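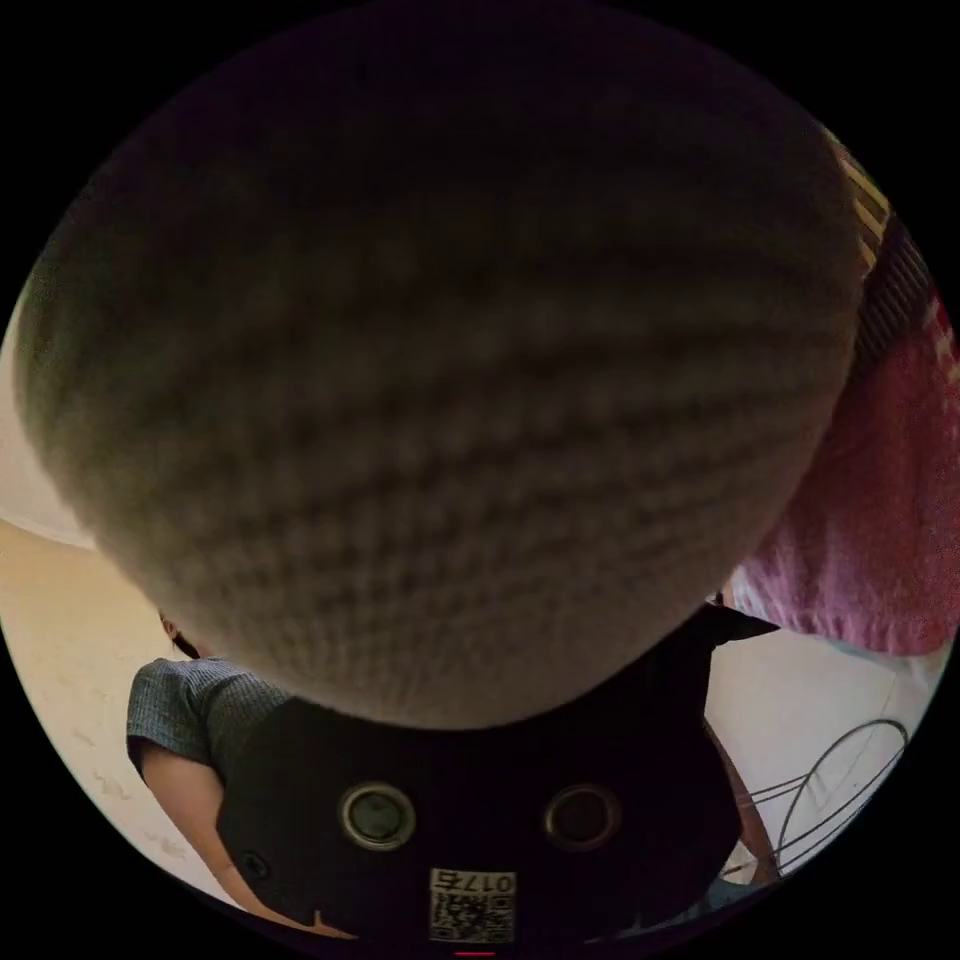
ロボットグリッパーの編目噛み込みとは何か。

編物の糸や編目がグリッパーの爪、リンク、ねじ頭、筐体の合わせ目などに入り込み、開放動作をしても対象物が離れなくなる故障である。

**編目噛み込み**(あみめかみこみ)は、布製品や編物を扱う把持装置に生じる保持解除不良の一種である。現場では単に「噛み込み」「糸掛かり」とも呼ばれる。対象物を落とす把持失敗とは逆に、離すべき時点で対象物が離れないことを特徴とし、対象物の損傷、機構部の固着、周辺の人への危険につながる場合がある。産業用ロボットの手先に取り付ける装置のほか、人が手に持って操作する手持ち式のグリッパーでも起こる。

## 概要

編物は一本または複数の糸が輪をつくって連なる構造をもち、織物に比べて面内に大きく伸びる。輪の内側は空隙であり、突起物が入ると糸が突起の根元に回り込む。この状態で対象物を引き離そうとすると輪が締まり、引く力が強いほど外れにくくなる。

硬い物体では、爪が開けば接触面に働く法線力が失われ、保持は解除される。編物では糸と突起の幾何学的な係合が残るため、爪の開度を検出するだけでは解除を確認できない。制御装置が「開放完了」と判定した後も対象物が手先に付いたままとなり、次の移動動作で引きずりや張力の急増が起こる。

噛み込みは次の二つに大別される。

- **外面型** 爪の先端、ねじ頭、突出した板状部品など、筐体の外側にある部分に編目が掛かるもの。目視で見つけやすく、電源を切った状態で外せることが多い。
- **機構型** 爪とリンクの隙間、摺動部、軸受の周囲などに糸が引き込まれるもの。外から見えにくく、駆動部の過負荷や部品の摩耗を伴う。

両者は連続して起こることもある。外面に掛かった糸が動作の繰り返しで伸び、できた余長が摺動部に達する経過が典型である。

## 発生要因

### 対象物側の要因

編目の粗さ、糸の毛羽、撚りの甘さが主な要因となる。太い糸で粗く編んだ製品は空隙が大きく、細い突起だけでなく爪の先端そのものが入り込む。起毛した糸では編目に突起が入らなくても繊維の束が引き出され、隙間に巻き込まれる。帽子状または球状の編物は、曲率のために把持位置によって編目の開き方が変わり、同じ製品でも結果がばらつく。

### 装置側の要因

面取りの不足した爪先、出たままのねじ頭、樹脂筐体の型割り線に残ったばり、貼付ラベルの浮いた角などが糸の掛かる起点となる。滑り止めの溝も、溝の幅が糸の太さに近いと糸を保持する。摩耗で生じた段差は新品時の検査では見つからないため、使用開始後の点検項目に含める必要がある。

### 視覚上の要因

手先に取り付けたカメラでは、大きな柔軟物が近い位置にあると視野の大部分がふさがれる。近接した面は焦点が合いにくく、爪先と編目の位置関係を画像から読み取れなくなることがある。筐体の一部が写っていても、肝心の接触部が対象物の陰に入れば、噛み込みの有無は判定できない。広角レンズでは周辺の歪みが加わるため、画像上の隙間を実際の隙間と見なす処理は誤検出の原因となる。

## 症状と検出

初期症状には、開放指令後の対象物の追従、爪の開速度の低下、駆動電流の緩やかな上昇がある。進行すると、爪が途中で止まる、開度の原点がずれる、異音が出るといった症状が現れる。

検出には駆動電流の監視、手首部の力覚、画像の差分が用いられる。電流監視は機構型に有効であるが、外面型では爪の動き自体が妨げられないため反応しないことが多い。力覚による方法では、開放後に手先をわずかに後退させ、そのときの引張力が残っているかを調べる。この動作は「離脱確認」と呼ばれる。後退の距離が短すぎると、編物の伸びが張力を吸収して異常なしと判定される。

画像による方法は、離脱確認の前後で対象物と手先の相対位置を比べるものである。対象物が視野を占めたままであれば、単独の判定材料にはならず、固定カメラなど別の視点を併用する。

## 安全上の問題

噛み込みで直接問題になるのは、作業者が手で外そうとする場面である。糸を引くと爪に外力が加わり、位置保持制御が働いている装置では反力が生じる。制御装置が開放完了と判定していれば、作業者が指を入れた時点で次の把持指令が出ることもある。

手持ち式では、操作者の腕や衣服が機構の近くにある。編物を着た操作者の袖が対象物と同時に掛かる例も想定され、袖口を留めること、駆動部の近くに前腕を置かないことが手順書に記される場合が多い。長い髪についても同様の扱いをとる。

張力が残ったまま糸が切れると、対象物または爪が急に動く。伸びた編物に蓄えられる力は大きくないが、軽い治具や線材の台を倒すには足りることがあり、作業範囲の片付けが求められる。

## 事例

### Domusuraの保持解除不良

家庭用品の仕分け設備を製造するDomusuraでは、編物の箱詰め試験で開放不良が続いた。試験機は平行開閉式の爪を備え、帽子や袋物を持ち上げて浅い箱へ移すものであった。試験中に1台が対象物を付けたまま次の位置へ移動し、隣の箱を引き倒して停止した。負傷者はなかった。

報告書は2020-09-10付で社内に出され、同じ条件での再現試験の結果が付された。80回の把持のうち14回で開放後の追従が認められ、そのうち3回では糸が爪の根元の隙間に達していた。残りはいずれも外面型であり、爪先の角と、側面に張り出した板の縁に掛かっていた。

原因は、爪先の面取りが図面の指示より小さかったこと、および開放完了の判定が爪の開度だけに基づいていたこととされた。後者については、硬い箱物を扱う旧型機の制御をそのまま引き継いでいたことが背景に挙げられている。

翌年の2月に改修された型では、爪先の形状が改められ、離脱確認が標準の動作に加えられた。当初の後退距離では伸びのよい編物を見逃したため、距離は40 mmに延ばされた。この変更で一回の動作時間は長くなり、編物以外の品目では離脱確認を省く設定が設けられた。

### Puswoodの摺動部固着

Puswoodが保守を請け負う検品設備では、引き出された繊維が案内軸に巻き付き、爪が半開きで固着した。分解すると、繊維は潤滑剤と混ざって硬い輪になっていた。噛み込みが一度に起きたものか、少量ずつ堆積したものかは特定されていない。この設備では電流の警報値が起動時の最大電流に合わせて設定されており、緩やかな上昇は警報に至らなかった。保守手順には、軸の周囲の清掃と、無負荷での開閉電流の記録が追加された。

## 対策

### 形状による対策

爪先と筐体の角を丸め、ねじ頭を沈めるか蓋で覆う。沈めたねじ穴も、穴の縁が鋭ければ糸が掛かるため、縁の仕上げを合わせて行う。Stivlow形と呼ばれる爪は、先端から根元まで断面を連続的に変化させ、逆向きの段差をなくしたものである。外面型の低減には効果があるが、先端が厚くなるため、平らに置かれた薄い布の端をすくう作業には向かない。

機構型には、隙間を柔軟な被覆で覆う方法がとられる。被覆は破れると端部が新たな掛かりの起点となるので、交換時期を定めて管理する。

### 制御による対策

離脱確認のほか、開放時に爪を小刻みに開閉して糸を緩める動作が用いられる。振幅が大きいと糸を隙間へ送り込むことがあり、機構型が疑われる場合には使わない。Deligiannis手順では、張力が検出されたとき、まず手先を対象物の側へ戻して糸を緩め、その位置で駆動を遮断して人による解除を待つ。後退を続けて引きちぎる動作は含まない。

### 手作業による解除

手作業での解除は、次の順で行う。

1. 非常停止または電源遮断により駆動力を断つ。
2. 対象物を支え、糸にかかる張力を除く。
3. 掛かった編目を突起の先端側へ送り、輪を外す。
4. 外れない糸は、対象物の損傷を記録したうえで切断し、残った端を隙間から抜く。
5. 手を離した状態で無負荷の開閉を行い、開度と電流を確認する。

切断した糸端を残したまま運転を再開すると、次の対象物の編目と絡むことがある。刃物は先の丸いものを用い、被覆や信号線に触れない向きで入れる。

## 評価方法

共通の試験規格は定着しておらず、設備ごとに手順が作られている。一般には、編目の粗さと糸の種類が異なる試験片を用意し、把持位置と向きを変えて開放後の追従を記録する。試験片は繰り返しで毛羽立ちが進むため、使用回数を記録し、結果を新品の試験片と分けて扱う。

追従の判定基準も設備によって異なる。重力で遅れて落ちたものを不良に数えるか否かで発生率は大きく変わり、数値だけを設備間で比べることはできない。報告には、判定までの待ち時間、手先の姿勢、対象物が台に接していたかどうかを併記する。

## 関連項目

- 把持失敗
- 保持解除
- 柔軟物マニピュレーション
- 遮蔽(画像認識)
- 非常停止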